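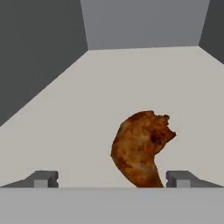

画面の中の箱とドラムスティック。指の間に骨のほうが入ったところ

工作室の知恵袋 ロボット部の「つかむ」練習を楽にする小さなコツ

こんにちは、いつも読んでくださってありがとうございます。前回は引き出しのすべりの話で終わってしまい、ロウソクの塗り方について何通もお便りをいただきました(お返事が遅れていてごめんなさい、順番に書いています)。今回は少し毛色を変えて、私がお手伝いに通っている学校のロボット部のことを書かせてください。台所と工作室のあいだのような話なので、お子さんが部活や自由研究で似たことをしているご家庭にも、たぶん使えるところがあると思います。

部が取り組んでいるのは、Pluvthorpeという学校対抗の競技会に出すための課題です。箱に入った食べ物や日用品を、ロボットの手でつまんで外に出す。言葉にするとそれだけなのですが、これがまあ、奥の深いこと。りんごのように丸いものはまだ素直で、困るのは片方が太くて片方が細い、しかも途中で曲がっているようなものです。骨つきの鶏肉などはその代表で、生徒たちは夏のあいだじゅう「ドラム」「ドラム」と言っていました。最初は太鼓の話かと思って聞いていました。

練習の大半は、Vukelというシミュレーターの中でやります。手先のほうはPandleyという二本指のグリッパーで、形のデータを読みこませて、画面の中で箱に手を入れたり出したり。実物の手は部に一つしかありませんから、順番待ちの間に画面で試しておけるのは助かります。それに、本物の鶏肉を毎日買ってくるわけにもいきませんものね。

では、部室のホワイトボードと私の手帳から、コツを書き写していきます。順番にあまり意味はありません。

箱の中は、はじめは殺風景でいい

最初のころ、みんなは箱の内側に木目や模様を貼って、それはそれは楽しそうに飾りつけをしていました。気持ちはよくわかります。私だって新しい棚ができたら、まず何を飾るか考えます。けれど、うまくつかめなかったときに原因を探すのが大変でした。いまは壁も底もただの灰色から始めて、底だけ明るくしてあります。こうすると茶色い鶏肉がぱっと目に入りますし、指先がどのあたりにあるのかも見やすいのです。

これは実物の箱でも同じです。部では衣装ケースの浅いものに、明るい灰色の画用紙を敷いて使っています。画用紙は四隅だけを養生テープでとめてください。べったり糊づけすると、汚れたときに泣くことになります。

品物は一つだけ入れる

箱にあれこれ入れると本番らしくて気分は上がるのですが、練習の前半は一つだけにしましょう。鶏肉なら鶏肉だけ。隣に何もない状態で安定してから、二つめを足します。台所で新しい包丁を買ったとき、いきなり大根の桂むきはしませんよね。きゅうりの輪切りあたりから始めるのと同じで、手が覚える順番というものがあるようです。

細いほうか太いほうか、先に決めてから動かす

骨つき肉で一番もめたのがこれでした。細いほうは指の間に入れやすく、位置さえ合えばすっと収まります。ただ、太いほうが重いので、持ち上げるとくるりと傾きやすい。かといって太いほうを狙うと、今度は指の開きに余裕がなくなって、置く場所がほんの少しずれただけで肉の肩を押してしまいます。

部では「今日は細いほう」「今日は太いほう」と、その日の方針を始める前にボードに書くことにしました。途中で変えたくなっても、その日は変えない。どちらが良いかという結論は、書いている時点ではまだ出ていません。細いほう派と太いほう派で、帰り道までずっと話しているそうです。若いっていいですねえ。

曲がりの内側と外側に気をつける

ドラムスティックは横から見ると、フックのような、はてなマークのような形をしています。片側はふっくら外にふくらんで、反対側は途中でくぼんでいる。このくぼみに指の角が当たると、挟んだつもりが片側しか触っていない、ということがあります。

見分けるには、画面の中で品物を少しずつ回しながら、左右の指先との隙間を見くらべるのが早いです。実物でやるときは、粘土で同じような形を作り、ものさしを二本立てて両側から寄せてみてください。指のかわりです。どちらが先に触るか、手で感じるとよくわかります。粘土は油粘土のほうが、次の部活まで固くならずに待っていてくれます。

手元の見え方に慣れておく

手首のあたりから見下ろす画面だと、グリッパーの胴体がどうしても手前に大きく入ります。すると、品物の下の端がその陰に隠れてしまう。ここで「もう入った」と思って指を閉じる子と、「まだ足りない」と思って前に進めすぎる子に、きれいに分かれます。

お勧めは、別の向きからの画面を隣に出しておいて、閉じる前に必ず一度そちらを見ること。車の車庫入れで、ミラーと後ろの窓を両方見るのと同じです。慣れてきたら横の画面を消して、手元だけで試します。本番でどちらの画面が使えるかは規則の版によって変わるので、ここは顧問の先生に確かめてくださいね。

影に頼らない

まんべんなく明るい照明の設定にしておくと、品物の影がほとんど出ません。見やすい反面、底からどのくらい浮いているのかが影ではわからないのです。うちの部の子たちは、高さの数字を画面の隅に出して読むようにしています。声に出して読む係を一人決めておくと、操作している子は手元に集中できます。この係、はじめは地味だと嫌がられたのに、いまでは取り合いです。

実物の練習では逆に、卓上ライトを片側から当てて影を作ってやると、高さの見当がつきやすくなります。ライトは熱くならないものを選び、コードは必ず机の後ろへ回しておくこと。私は一度足をひっかけて、自分のお茶をひっくり返しました。

位置を変えるときは、向きはそのまま

品物の位置と向きをいっぺんに変えると、どちらのせいで失敗したのかわからなくなります。前の週は位置だけ、次の週は向きだけ。ゆっくりですが、このほうが結局は気持ちよく進みます。うちでは一回の部活で40回までと決めています。それ以上やると目が疲れて、記録の字が読めなくなるんです。

目標は、夏休みが終わるまでに200回分の記録をためること。7月の初めに立てた目標で、暑い日も麦茶を飲み飲み、よくがんばっていました。

記録は紙にも残す

Vukelは結果をちゃんと保存してくれます。それでも、大学ノートに一行ずつ手書きで残すのをお勧めします。書くことは、品物の名前、置いた向き、つかめたかどうか、それから「ひとこと」。この「ひとこと」がおもしろいのです。「右の指に寄りすぎた」とか、「肩を押した、くやしい」とか、「おなかがすいた」とか。おなかがすいたは記録としてどうかと思いますが、鶏肉を何時間も眺めているのですから、まあ仕方ありません。

ノートは方眼のものが、置いた向きを矢印で描けて便利でした。ペンは消せるタイプを避けて、普通のボールペンで。書きまちがえたら線を引いて横に書き直せば十分です。

指先のパッドの手入れ

ここからは実物の手の話です。指の内側に貼ってある滑り止めのパッドは、ほこりがつくと目に見えてつかみが悪くなります。毎回終わったら、水をかたくしぼった布で軽くふいて、そのまま自然に乾かしてください。台所用のアルコールは、部のパッドでは表面が白っぽくなってしまったので、うちでは使っていません。

予備のパッドは、Kaczmarczykの工房で端材を分けてもらっています。町はずれにある小さな工房で、午後4時を過ぎると片づけに入ってしまうので、行くなら早めに。切るときは型紙を作り、カッターの刃は新しいものに替えてからにします。古い刃だと縁がもろもろになって、角から剥がれやすくなります。貼る前に指の面をよくふくのもお忘れなく。

本物の食べ物を使う日は

いつかは本物で試したい、というのが生徒たちの願いで、秋に一度だけやってみる予定です。そのときの準備も、もうボードに書いてあります。

焼いた肉は表面の脂を紙でよく押さえ、ラップで一重に包む。包んだ端は細いほうでひねってとめる。箱の底の画用紙は外して、洗えるまな板シートに替える。使った肉は食べない(これは赤い字で書いてあります)。手を洗ってから操作盤にさわり、終わったらもう一度洗う。部室に冷蔵庫はありませんから、保冷バッグに入れて持ってきて、その日のうちに片づける。

練習の段階なら、食品サンプルや、靴下に米を詰めて輪ゴムで形を作ったものでも十分に代わりになります。米の靴下は重さを変えられるのがいいところで、太いほうに多めに詰めておくと、持ち上げたときの傾き方がよくわかります。古いお米でどうぞ。虫がつかないように、使わないときは密閉袋へ入れておいてくださいね。

交代の時間はキッチンタイマーで

操作は一人9分で交代です。半端な数字ですが、10分にすると片づけまで時間が足りず、いろいろ試してここに落ち着きました。タイマーは音の大きい昔ながらのものを、わざと操作している子から手の届かないところに置いています。手元にあると、みんなこっそり戻しますから!

待っている子には、さっきの声の係、ノートの係、それから次に置く向きを決める係をお願いします。残りの子は粘土をこねていてもかまいません。

読者の方へお願い

曲がった形のものを二本の指でつまむ練習に、もっと良い身代わりの品をご存じでしたら、ぜひ教えてください。しょうが、さつまいも、洋なしはもう試しました。しょうがは思いのほか手ごわく、部員には大人気でした。いただいたお知恵は部室のボードに写しておきますね。

次回は、お約束していた木のまな板の黒ずみの落とし方です。紙やすりの番手のことでご質問をくださった方、そこで詳しくお答えします。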